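How Words Get onto a T-Shirt

A Guide for Young Readers from the Plaker Museum of Cloth and Print
February 2020

Many people own at least one shirt with a word or a drawing on it. The word may be the name of a school or a team. The drawing may be an animal, a planet, or a face. This guide explains how such designs are made, why they stay on the cloth when the shirt is washed, and why they slowly grow pale.

What a T-shirt is made of

Most T-shirts are made of cotton. Cotton grows on a plant, in soft white tufts that surround the seeds. The tufts are picked, cleaned, and combed, and then they are twisted into long threads called yarn. A machine with a ring of small needles loops the yarn together to make a tube of cloth. Cloth made from loops is called knitted cloth. It stretches when it is pulled, and it goes back to its shape when it is let go.

If you look at a T-shirt through a magnifying glass, you will see rows of tiny loops that look like the letter V. A printer must think about these loops. Paint made for paper would dry hard and crack the first time the shirt was stretched. Ink made for cloth has to bend.

The screen

The usual way to print a T-shirt is called screen printing. The screen is a very fine net pulled tight across a flat frame. The holes in the net are so small that they are hard to see, but ink can be pushed through them.

The printer covers the net with a liquid that hardens in bright light. Next, the design is drawn or printed in black on a clear sheet, and the sheet is laid on the screen. A strong lamp is switched on. Wherever the light reaches, the liquid turns hard and blocks the holes. Under the black design it stays soft, and it is rinsed away with water. The screen now has open holes in exactly the shape of the design.

The shirt is placed flat under the screen. The printer pours ink along one end and pulls it across with a rubber blade called a squeegee. Ink passes through the open holes and lands on the cloth. 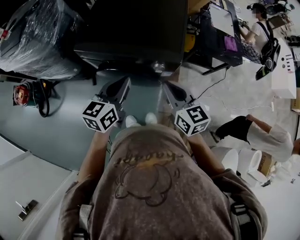
A design with one color needs one screen. A design with 2 colors needs 2 screens, and each of them must be lined up with great care. When the screens are not lined up, the colors do not meet as they should, and a thin stripe of bare cloth shows between them. Printers use small crosses at the corners of each design to help them put every screen in the right place. These are called registration marks.

Letters that join and letters that stand apart

Words on clothing can be printed in many styles of lettering. Block letters stand apart from one another and have thick, even strokes. They are easy to read from far away, so they are often chosen for sports teams. Cursive letters lean and join, as they do in handwriting. They are harder to print well. The thin joining strokes need a fine net, and if too much ink is pushed through, the small loops in letters such as "a" and "e" may fill in.

Wojciech Czarnecka draws lettering for the museum workshop. He begins every design with a pencil, at the size it will have on the shirt. He then pins the paper to the front of a plain shirt and steps back to the far wall. If he cannot read the word from there, he draws it again.

Drawing with lines

Cartoon drawings are popular on shirts for a practical reason. A face can be made with only an outline, 2 dots for the eyes, and a curved mouth. A few lines use little ink, and the shirt stays soft. A large solid shape uses a great deal of ink and can feel stiff, like a sheet of rubber on the chest.

Printers also choose between light ink and dark ink. On a white shirt, nearly any color will show. On a dark shirt, a layer of white is often printed first, and the other colors go on top of it. Some designs use ink that is only a little darker than the cloth, which gives a quiet, gentle look.

Making the ink stay

Fresh ink can be wiped off with a finger. To fix it in place, the shirt travels through a long heater on a moving belt. This step is called curing. Heat makes the ink set and hold tightly to the cotton threads. If the heater is too cool, the design may come off in the wash. If it is too hot, the cloth may turn brown.

Why prints fade

Every time a shirt is washed, it rubs against the other clothes, and tiny pieces of ink and cotton come away. Sunlight changes the colors too. You can slow this down. Turn the shirt inside out before it is washed, use cool water, and dry it in the shade.

Try it at the museum

The Nowakowski Room holds a wooden hand press and a display of 100 printed shirts given by families in the town of Plader. Bogumił Pawlak leads the printing table, where children may pull a squeegee with the help of an adult. The ink used there is made for young printers and washes off the hands with soap. Please bring a plain cotton shirt that has been washed once. New cloth often has a coating that keeps ink out.

Words to know

Cure: to set ink with heat.
Knit: to make cloth from loops of yarn.
Registration: lining up each color with the others.
Squeegee: a rubber blade that pushes ink through a screen.
Yarn: long thread made by twisting fibers together.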